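Gallgate drilling finds more tin at Mangubat ridge

Gallgate has finished the second stage of drilling on the Mangubat ridge and says that the tin-bearing pegmatite continues deeper than its first map showed. The company drilled 29 holes, with a total length of 2,820 meters. The deepest one stopped while it was still in pegmatite.

Most of the new core comes from the northern side of the ridge, where the rock is coarse and contains cassiterite together with white mica and some tourmaline. On the southern side the results were weaker. Three holes there met only thin veins, and Gallgate does not plan to return to them this year.

"We expected the body to become narrow under the old pits, but it keeps its width," said Yi-chun Ko, the project geologist. She added that it is too early to speak about a mine, and that a new estimate of the resource will need several months of work.

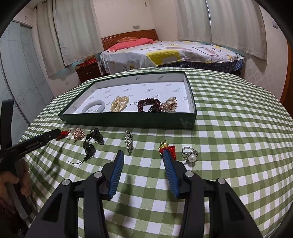 Bracelets and a bangle in a tray on a checked tablecloth.

The company has sent 796 samples to the Vandilar laboratory for tin and tantalum analysis. A smaller group was chosen for the study of fluid inclusions – tiny drops of liquid and gas closed inside the quartz. Demyd Ostapchuk, who leads this study, hopes to learn at which temperature the ore was formed and whether carbon dioxide was present. In the first samples he saw mostly water-rich inclusions, but he has looked only at the upper part of two holes.

People in the valley have asked about the stream below the ridge, which became cloudy during the drilling in January. Gallgate says the cause was mud from the access road. It has built a settling pond about 500 meters above the first houses, and water will be tested there every Friday.

Results from the laboratory are expected in parts. The northern holes will be reported first.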